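Where Does Our Trash Go?
A guide for young readers from the Quintana Public Works Office 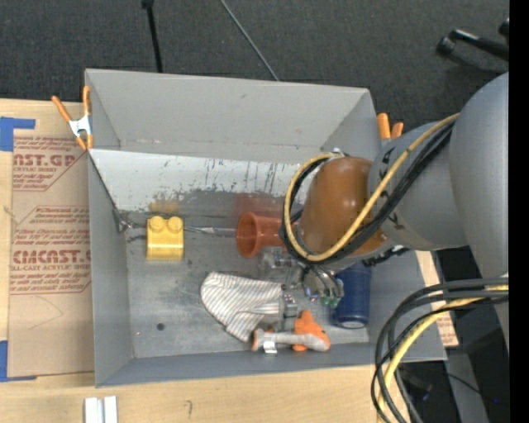 Elaine Cavalcanti asks whether throwing something away makes it disappear. It does not. When a bag leaves your home, everything inside it still exists, and somebody has to decide what to do with it. This guide explains what happens next in the town of Quintana and in many towns like it.

What is waste?

Waste is anything that people no longer want or can no longer use. An apple core is waste. So is a broken cup, a torn shirt, an old newspaper or a toy that has lost its other parts. Grown-ups who work with waste often call it "solid waste," even when some of it is rather soggy.

Waste from homes is called household waste. Waste from stores, schools and offices is called commercial waste. Factories and building sites make waste too, and it is usually collected separately.

The first stop: the curb

In Quintana, each household has 2 carts. The green cart is for recycling and the gray cart is for everything else. Families place the carts at the curb before 7 in the morning on collection day. A truck empties them, and a strong metal plate inside the truck squeezes the load so that more will fit. Children should always stand well back from a collection truck. The driver sits high up and may not be able to see a small person standing close by.

The second stop: the transfer station

Collection trucks are good at making many short stops, but they are not meant for long trips. For this reason they take their loads to a large building called a transfer station. The trucks are weighed on the way in and again on the way out. The difference between the two weights tells the station how much was delivered.

Mixed trash is loaded into long trailers and driven to the landfill. Recycling goes to a different building, the Gumex Sorting Center.

Sorting

Paper, metal, glass and plastic must be kept apart, as each one is made into new things in its own way. At the sorting center, the materials travel on moving belts. Large magnets pull out steel cans. Spinning screens let small, heavy items drop through while flat cardboard rides over the top. Blowers push light pieces to one side. People also stand along the belts and remove things that should not be there.

Some items cause trouble. Garden hoses, string and clothing can wrap around the machinery, and the belts must then be stopped while workers cut them free. Clothing that is clean and in good condition should be given to another family or to a clothing drive. Worn-out fabric can be cut up for cleaning rags.

Why are some plastics harder to recycle?

Plastic is not one material. There are many kinds, and they melt at different temperatures. Look for the small triangle on the bottom of a bottle or tub. The number inside it tells you which kind of plastic was used. Bottles are often marked 1 or 2, and these are widely recycled. Toys usually have no number at all. A plastic toy may also contain metal screws or a battery, so it does not belong in the green cart. If it still works, someone else may enjoy it.

The landfill

A landfill is a carefully built place for burying waste. The ground is first covered with a thick layer of clay and a strong plastic sheet — this keeps dirty water from reaching the streams and wells nearby. Each day's trash is pressed flat and covered with soil. The Climik Landfill, which serves Quintana and 9 neighboring towns, opened more than thirty years ago. Its newest section began taking waste in January 2022.

As buried food and paper rot, they give off a gas called methane. Pipes collect the gas, and it can be burned to make electricity.

What can you do?

Use things for as long as you can. Mend a toy before asking for a new one. Carry a bottle that can be filled again. Rinse cans and jars before they go into the green cart, and leave them loose, without a bag. Batteries must never go into either cart, as they can start fires. Give them to an adult, who can take them to the drop-off counter at the Vovov Street depot.

Words to know

Commercial waste: waste from stores, schools and offices.
Landfill: a place built for burying waste safely.
Methane: a gas given off when food and paper rot without air.
Transfer station: a building where waste is moved from small trucks to large trailers.

School classes may visit the transfer station in any month except July. Teachers should write to the Public Works Office to arrange a visit.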